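The Peg Lesson

By the time September came, my uncle's repair shop on Wikby Street had been fixing other people's kitchens for thirty-two years, and he had decided, somewhere in the heat of that summer, that he was finished with doing the dull parts himself. He told me this over the sink in the back, with his sleeves rolled up and suds to the elbow, washing the coffee cups that nobody else in the building ever seemed to wash.

"Keegan," he said (he has always said my name as if he were calling me in from a yard), "when are those machines of yours going to do this?"

I had been at Pereyra for a little under a year then, and my family had got it into their heads that I was personally in charge of the future. My mother wanted to know about laundry, and in particular about fitted sheets. My cousin wanted something that would cook rice and then, more importantly, scrub the pot. My uncle wanted his cups washed and his bins of hinges sorted, and he wanted it before his knees gave out altogether.

"Come and see," I told him. "Come up to the lab and I'll show you where we are."

So he came, on the morning bus, in his good jacket, with a paper bag of plum cakes on his lap for the people I worked with. It is a long ride from Wikby Street, and I think he had spent all of it picturing something with a face and an apron. I walked him past the front desk and the bicycle rack and the room where Vernard was being taken apart again, and I sat him down in my own chair, which is the one that doesn't squeak, and turned the screen toward him.

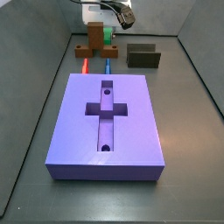 The peg station at Pereyra, with the cross block in front.

He looked for a good long while. He put his glasses on, and then he took them off and wiped them on the tail of his shirt and put them on again.

"It's a toy," he said at last, though he said it kindly.

"It's a lesson," I said. "The red peg and the blue peg are meant to go into those two round holes, down inside the cross."

"And the cups?"

"The cups come later."

I explained it as well as I could, and at greater length than he needed, I'm sure. I told him that Nerik, which is what we called the arm, had made 324 tries at this sort of thing since I started keeping the notebook, and that on its best afternoon it had managed fourteen in a row. I told him how a peg that leans the least little bit will catch on the rim, and how a person feels that in the fingertips and fixes it without ever knowing there was anything to fix. A machine has to be brought around to it slowly, the way you bring a child around to shoelaces.

My uncle nodded all through this. He is a man who has hung some fifty-six cabinet doors in a single month, and he knows more about a pin going into a hole than anyone I have met at Pereyra, myself included.

"You don't push," he said. "When it catches, you don't push. You let it go soft and you wander it a bit." He held up his hand over my desk, thumb and two fingers together, and made a tiny circle in the air, so small and so easy that I asked him to do it again. Then I went down the hall and fetched two of the others, and he did it for them as well, and by then the plum cakes had been opened and there was sugar all over the keyboard.

He stayed until four o'clock. They gave him a broom handle and a length of pipe, and later a real hinge and its pin from the toolbox, and they watched his wrist from one side and then the other and wrote things down. I had never seen him so pleased – he kept pretending to be bothered by it. Somebody asked him whether he thought a machine could ever run a shop like his, and he took the question seriously, as he takes all questions, and ate half a cake before answering.

"The hinges, maybe," he said. "The cups, I'd want to see. Mrs. Albrecht's pantry door, no. That door has been wrong since they built the house, and every winter it's wrong a different way."

I rode back with him on the evening bus, though I had work I ought to have stayed for. He slept against the window through most of it, with the empty paper bag folded in his pocket to be used again. At the shop he put on the light and went straight through to the back, where the morning's cups were waiting in the sink just as he had left them.

He ran the water till it was hot. I found a towel.

"Next year?" he asked, handing me the first one.

"Maybe the pegs by next year," I said, and dried it, and reached for another.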